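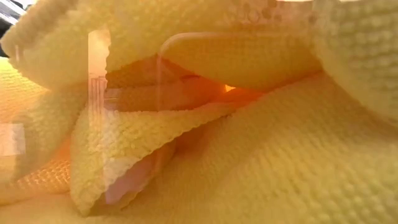 Cell 2 cloth-handling table, inspection record. Inspected by Ileana Munteanu on 8 May 2025, comments reviewed by Anca Sârbu. Both arms carry Clolex grippers and the close-view check is done with the gripper lowered towards the cloth. A view is accepted when single loops can be told apart on the nearest layer. The yellow cloth passes on the big fold at lower right, where the rows of small bumps are crisp; the roll at top right is softer and is not scored. Pale reflections from clear plastic wash out part of the left side. Score on the nearest fold only.

Scope
Visual and hand checks with drives off, except items 7 and 8. Mark each item OK, Comment or Fail. A Fail stops the cell until it is signed off.

Table and rails
1. Rail bolts, back and both sides. OK. Paint marks in line on all bolts.
2. Clamps on the back rail. OK. No movement by hand.
3. Arm mounting brackets. Comment. Left bracket retightened in March and holding. Recheck at the next visit.

Cables
4. Cable loops at both grippers. OK. Check that each loop clears the fingers at full wrist turn – the left one was shortened last time and has less slack than the drawing from Bratu shows.
5. Cable bundles at the arm bases. Comment. The left bundle lies across the wood and over the side rail. No wear found on the sleeve. Fit an edge guard where it crosses the rail (Pevgate part, on order).

Close view and lighting
6. Lens surfaces. OK. Wiped with a dry cloth, no scratches.
7. Colour under folds. Comment. Where light comes through the layers the yellow cloth turns strong orange, and the same fabric looks olive to mustard on the shaded folds. Do not use colour alone to decide whether there is one cloth or two. Use the scalloped edge of the flap where it can be seen. Exposure left as it was; Clarnent to confirm the setting.
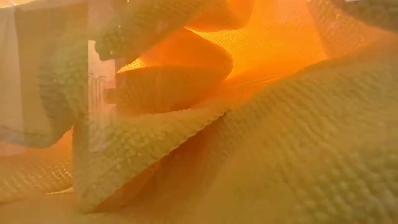

8. Arms at rest over the table. OK. With power on and no program running, neither arm sank during the hold test. Green light on the right wrist is lit. Left wrist to be compared against the manual, as the inspector had no copy at the table.

Load layout
9. Basket. OK. Keep it in the back left corner. Cloth may hang over the rim provided it stays clear of the left arm's path.
10. Clear tray at the front. Comment. The tray is hard to find once cloth lies over it. Leave part of the rim showing before starting, and do not place the tray by eye from the desk side.
11. Small clear container with the black top. OK. Stands apart from the cloths, so it can stay on the table for this task. Move it if the right arm is to work low over the centre.

Floor and desk side
12. Walkway. Comment. Loose cables on the floor between the table and the desks, with thin ones over the white box. Tie back and keep the box out of the walking line.
13. Emergency stop, both buttons. OK. Pressed and reset in turn, power to the drives dropped each time.

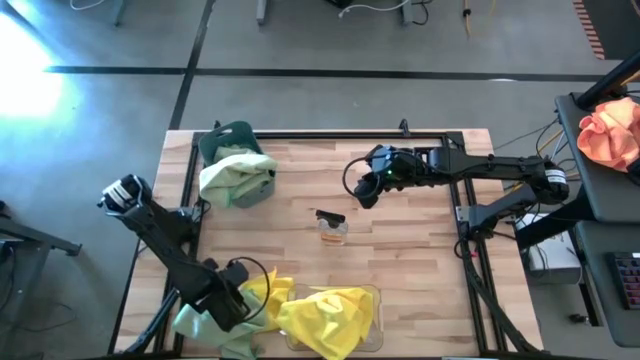
Cell 2, both arms over the table, cloths and tray at the front.

Open actions
Items 3 and 5: A. Sârbu, at the next visit.
Item 7: Clarnent, reply to be filed under job 331.
Item 12: I. Munteanu, before the next run.
No Fail recorded. Cell released for use with the comments above.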